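Robots at the Sallix open day

Posted Saturday, August 4, 2018

Valbona Matić had a spare pass for the open day at Sallix, so I went along this morning. We got there late and had to stand for the first talk. After that people were sent around the floor in groups of 17, and ours started with the robot hands.

The demo was set up on a couple of ordinary desks. A woman sat behind one of them with a laptop, and the robot worked from the other side, facing her. It was packing practice: small packets, and a tray with compartments to put them in. I had expected a fence or a glass wall between us and the arm, but we could stand pretty close.

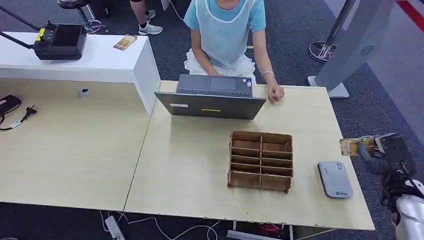
The hand with one of the packets, at the side of the desk.

Traian Ilie gave the talk for our group. He said the project is called Fetska and that they have worked on it for two years. Most of his time went to the fingers. Thin, slippery packaging is harder for them than a box, he said, and they changed the finger pads six times before they were happy with them. Someone asked about speed. He said they are not trying to be fast yet.

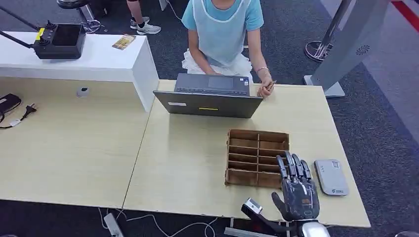
Fingers up, next to the divider tray. The laptop stayed open on the desk.

I asked if the same hand could sort screws, which is what I would want it for. He said screws are on the list for next year. Valbona wanted to know the price and didn't get a number.

We had coffee and left before the last session. Parking was free, but the lot is small. The slides are supposed to go up on the Sallix site later in August.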